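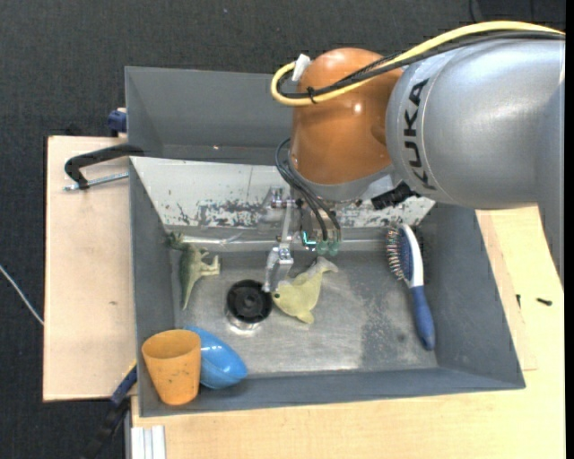
4.2 Setting the Shelf Label Printer

1. Switch off the Kevov printer and open the side cover.
2. Load a roll of 2,000 labels with the gap sensor facing the core.
3. Close the cover and hold FEED until one blank label comes out.
4. In the Setup menu, set Darkness to 27 and Resolution to 200 dpi.
5. Print a test label and scan it at the counter.

Note: Settings are lost if power is cut before SAVE is pressed.

CAUTION: The print head stays hot after use. Do not touch it with bare fingers.

Filed under: Labels, Stockroom

Related articles
Cleaning the print head
Pairing a Custeck scanner

We use cookies to remember your language. Accept | Settings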